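3.2 Meal diaries and the reuse of leftovers

The diaries were kept by 22 households in Serkescombe during March. Each cook wrote down the evening meal, the main ingredients, and whether any part of the dish came from an earlier meal. A sauce made fresh but poured over yesterday's rice was therefore counted as reuse. We discussed this rule for a long time, and Kälin preferred a stricter one, but the cooks themselves found the wider rule easier to follow.

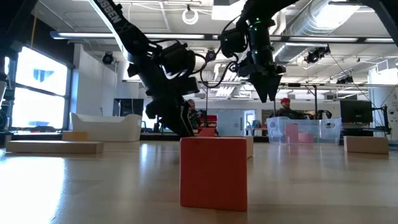 Figure 2. Blocks on a wooden tabletop, with two black robot arms. Department of Household Food Studies, Nutsugah Institute

In total we received 1,678 entries. Of these, 56 could not be used, mostly where the name of the dish was given without ingredients ("soup", "the usual"). The remaining entries were coded by Agyeman and checked by Kälin. When the two did not agree, the entry was read again together with the entries of the days before it, and this was normally enough to decide.

Rice, boiled potatoes and roast chicken were the foods most often carried over. Cooked beans appeared less often than we expected. Several cooks wrote that they soak more beans than they need, but then freeze the rest before cooking, and such beans fall outside our definition.

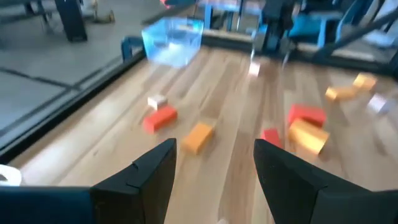

The way of reuse also differed. Rice was nearly always fried, with egg or with small pieces of vegetable, while potatoes went into many kinds of dishes — cakes, salads, thick soups, and one pie that came back on three evenings. We kept the three evenings as separate entries.

Spices deserve a short remark. In six households, the second meal was regularly hotter than the first. The cooks explained that chili and ginger cover the flat taste of reheated meat. We did not measure taste, and we report this only as their own opinion.
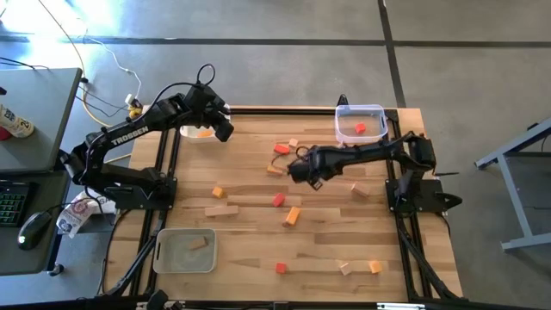 Portion size was recorded only as small, medium or large. This is a weak point of the diary, and a large portion in one family may be a small one in another. For this reason, Section 4 compares meals within the same household and makes no comparison between households.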